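Drumwood Zip Pouch, Letter Size, Clear with Green Zipper

Sold singly or in packs of 19
Item no. 641
In stock, ships from Destolgate

It's a bag for paper. We've tried writing a grander sentence than that and the bag didn't get any better for it, so we'll stick with the short one. You put your paper in, you close the zipper, and your paper is now in a bag, where coffee has a harder time reaching it.

The Drumwood Zip Pouch is the plain one in our range. No pockets, no pen loop, no inspirational quote on the front. Tullio Russo, who buys for us, went through a long spell of bringing in pouches with extra features, and we still have most of them if you're interested. This is the one people come back for, usually in December when the year's receipts can't be ignored any longer.

What it holds

Letter-size sheets, lying flat, without folding. We rate it for 64 sheets of ordinary copy paper. It will take more if you lean on it, but a pouch with too much in it won't lie flat, and then you can't stack anything on top, and then you've bought a pillow. If your stack is thicker than that, use two pouches or have a hard think about what you're keeping.

A4 is a little longer than letter and fits, just, if you square up the stack first. Legal size doesn't fit. We get asked every month. It still doesn't fit.

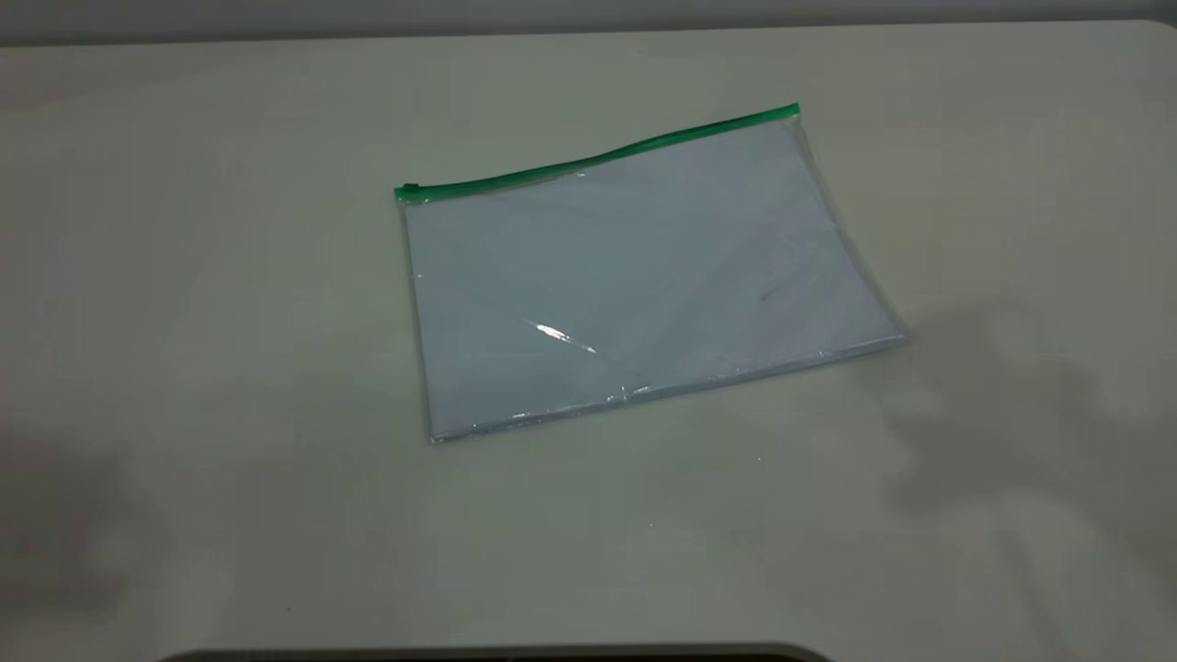
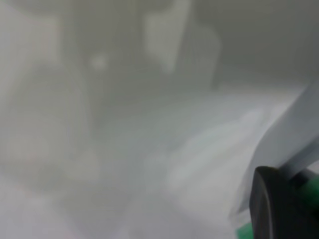

The zipper is the part that wears out first on any pouch, so it's the part worth being fussy about when you choose one. Cheap sliders pop off at the corner, vanish under the fridge, and leave you with an open envelope that cost more than an envelope. On the Drumwood the green slider sits at the left end of the track when the pouch is closed, a squat little tab that pokes out just past the edge of the bag, so you can find it with your thumb while you're looking at something else. To open, hold the left corner with one hand and pull the slider to the right with the other. To close, go back the way you came. If it sticks, there's a sheet caught in the track. Take the sheet out. Pulling harder has never once worked for us and we have all tried it.

Filling it without swearing

Tap your stack square on the table before it goes in. Lay the pouch down, open the zipper all the way (all the way, please - most torn corners come from people feeding a full stack through half an opening) and slide the paper in with the long edge first. Smooth the air out from the bottom toward the zipper, then close it. Leave a bit of clear space around the paper and the pouch will last a good deal longer.

Clear plastic shows you what's on top, and only what's on top. If the top sheet is blank you'll have a very tidy mystery. Put a cover page in front or stick a label on the outside. Paper labels peel off cleanly for the first few weeks and after that you and the label are married.

The small print, in regular print

Size: letter, wide format, zipper on the long side
Zipper: bright green, single slider
Capacity: 64 sheets
Carton quantity: 40 pouches, for schools and other heavy users
Cleaning: damp cloth, no hot water, no dishwasher (Baltasar Figueroa tried the dishwasher)
Splash resistant when closed. Please don't take it swimming.

Other colors

Green is what we have. The Arroyo blue was dropped when the maker changed the shade to something closer to toothpaste. We may get a red before the end of the year, and we've said so before.

From customers

"I keep one for each kid's school forms. The forms are still late but they're flat now." - Macarena Cifuentes

"Bought the pack of 19 thinking it was too many. It was too many. Gave the rest to my brother, he likes them." - Iker Bermúdez

"Shiny. I have to tilt it under my desk lamp to read through it. Otherwise does the job." - Baltasar Escobar

He's right about the lamp. Clear plastic catches the light, and if you need to read a whole page you're better off taking it out. For a no-glare version see the Dondetti frosted pouch, which you can't see much through at all.

Returns

Unused pouches can come back to us in any condition a reasonable person would call unused. Please check inside for your paper first. Orders for the new school year need to reach us by 15th August.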